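# Cutting food waste and emissions at the stove, fridge and sink

Updated November 24, 2024. Compiled by Perla Bermúdez, with corrections from Tomás Pinheiro.

These notes cover the parts of a home kitchen where food choices and energy use overlap: what gets cooked, how it is heated, and what gets thrown out. Appliance purchases are left out, apart from one note on kettles.

## Dried beans and lentils

Replacing ground beef with lentils in a sauce is the simplest swap. Brown or green lentils hold their shape; red lentils break down and thicken the liquid. Use one cup of dry lentils where the recipe calls for a pound of meat, and add 2 cups of extra stock.

- Soak kidney beans overnight and drain them. Boil hard in fresh water for at least 10 minutes before turning the heat down. A slow cooker on low doesn't get hot enough to make raw kidney beans safe.
- Chickpeas can be soaked and then pressure-cooked. Salt the soaking water. It does not toughen them.
- Cook a full pot and freeze the surplus in flat bags. A flat bag thaws faster than a tub and stacks better.
- Keep acid (tomato, vinegar, lemon) out of the pot until the beans are tender.

For a half-and-half meatball, mash the cooked lentils coarsely and squeeze out the water in a cloth. Mix with the meat and breadcrumbs, then chill for an hour. Wet lentils are the usual reason the mixture falls apart in the pan.

## Heat

Put a lid on any pot that is meant to boil. Match the pan to the burner; a small pan on a large electric element heats the room. Turn off an electric element a few minutes before the end and let the residual heat finish rice, eggs or potatoes. This does not work on induction, where the glass holds little heat.

Pasta needs less water than most packages state. Enough to cover it by an inch is sufficient if it is stirred during the first minutes.

Descale the kettle when a white crust is visible on the floor or element. Half white vinegar, half water, bring to a boil, let stand, rinse twice. Aurelio Ochoa uses citric acid for the same job and reports less smell.

## Refrigerator

Set the refrigerator to 37°F and the freezer to 0°F. Check with a separate thermometer standing in a glass of water on the middle shelf overnight. The dial numbers on many units are not degrees.

- Raw meat and fish go on the bottom shelf, in a tray with a rim.
- Milk should not be kept in the door.
- Apples give off ethylene. Keep them away from leafy greens and carrots.
- Herbs with soft stems keep longer upright in water, loosely covered.
- Leftovers go in within 2 hours, in shallow containers.

Write the contents and the month on every freezer bag before filling it. A bag marked "stew, February" gets eaten. An unmarked bag gets moved from side to side until it is discarded.

## Weighing what is thrown out

Keep a lidded bowl on the scale for a week and record each addition in grams. Separate the edible (bread ends, cooked rice, limp vegetables) from the inedible (peels, shells, coffee grounds). Braulio Maldonado's first week came to 1,927 grams, with 130 grams of that in bread crusts alone. The bread was moved to the freezer, sliced, and taken out as needed.

Do not combine the two categories. The total says very little about what to buy less of.

## Scraps

Onion ends, carrot tops, celery leaves and mushroom stems can be frozen for stock. Leave out cabbage, broccoli and anything slimy. Simmer for 45 minutes; longer gives a bitter result.

Citrus shells with most of the pith removed can be dried in a cooling oven and ground. Potato peels crisp well at 400°F with a little oil. Discard any that are green.

## Labels and surfaces

Painter's tape is better than masking tape for dating containers. It takes permanent marker and generally peels off plastic and glass without residue. Apply it to a dry surface; it will not hold on a lid with frost on it. For long freezer storage, use freezer tape.
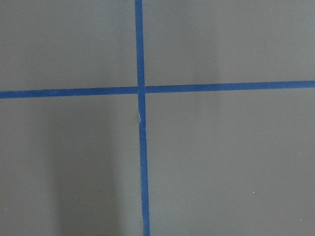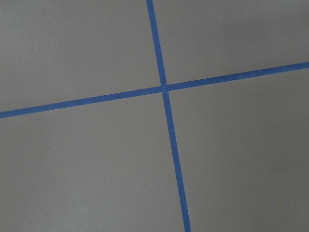
Blue tape crossed on a matte gray surface.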